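Running a House During Election Week: Which Tips Hold Up

Fri 18 March
By Ilham Wattimena

214 shares | 3 comments

Every time the district council in Pangaribuan gets dissolved, the same list starts going around. You know the one. It has been forwarded so many times that the line breaks have gone, and it tells you to fill the bathtub, buy 2,000 worth of phone credit and tape your windows. I've lived through two recounts and one general strike in this town and I'd like to see the person who was saved by taped windows.

So I went through the list and kept what I could stand behind.

Filling the bathtub. Most of us don't have one. If you do, the water has dust in it by evening and by the second day you won't want to cook with it. Use lidded buckets or old drink bottles, rinsed well and kept out of the sun. During the October strike the water in our street never went off at all, though the list swore it would. I still fill six bottles. They go on the plants afterward.

Buying rice. The list says a month's supply. The shops on the Nodgate road closed for an afternoon and a morning, and then they were open again and charging the usual price. The people who did badly were the ones who had bought big sacks in a panic and found weevils later. Buy what you'd eat in a week plus a bit. If you already have too much, put it in jars with tight lids and freeze it in batches first.

Candles. No. A cheap flashlight, with the batteries stored outside it so they don't leak. I don't care how nice candles look. With the shutters closed and children in the house you are more likely to have a fire than a riot.

Tape on the windows. It doesn't stop glass from breaking, and it takes a whole Saturday to scrape off. If the tape is already up, warm it with a hair dryer, peel slowly and rub what's left with cooking oil. Soap and water after that.

The color thing. According to the list, you should never wear or hang out anything in a party color during the count. I find this one hard to swallow. The governing side is pink this year, the opposition is green, and I have seen both on every clothesline from the market to the bridge with no trouble I know of. If it worries you, dry things indoors. Thin fabric on a rack by an open window is ready overnight.
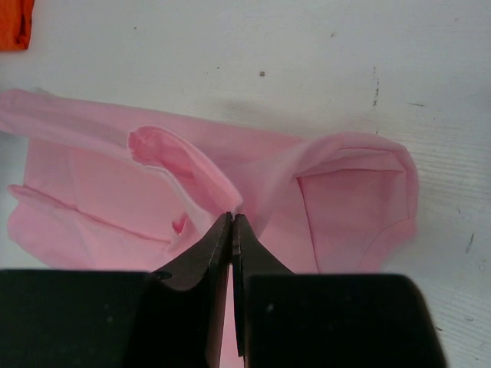 Soft pink fabric on a white tabletop.

What I would say about colors is to watch the free campaign shirts. The dye runs. I've had a Natden rally shirt turn a whole load of pillowcases green, and the "color catcher" sheets that Brelex sells came out as white as they went in while the pillowcases did not. Wash a campaign shirt alone, cold, the first few times. White vinegar in the rinse is supposed to set the dye. I've tried it and couldn't tell any difference.

Ink on the fingers. Voting ink is meant to stay on, so leave it alone. Lemon juice, toothpaste and nail polish remover are all on the list, and all they'll get you is sore skin. Wear a rubber glove if you're kneading dough that evening. It's dry within minutes anyway, so I suspect even the glove is fuss.

Old newspapers. This is the one tip I'd keep if I had to throw out the rest. Save the papers from count week, from more than one publisher if you can, and don't line the trash can with them until the result is certified. Last time the paper printed 1,995 votes for our ward on one day and a different number two days later, and my neighbor and I could only argue about it properly because she'd kept both. Store them flat, somewhere dry. Afterward they're very good for cleaning windows, provided you didn't tape them.

The radio. Have one that runs on batteries, and listen to a station you normally disagree with as well as your own. Then turn it off at dinner.

Messages that begin "my cousin in the army says." Delete.

3 comments

Wahyudi Ong
You're wrong about the bathtub. Ours was the only water on the lane for a full day in the strike, and we flushed with it. You don't need to drink it for it to be useful.

Ilham Wattimena
Fair enough for flushing. Which lane? We had pressure the whole time.

greenshutters
cooking oil on the tape works but it got on my curtains and now I need a tip for that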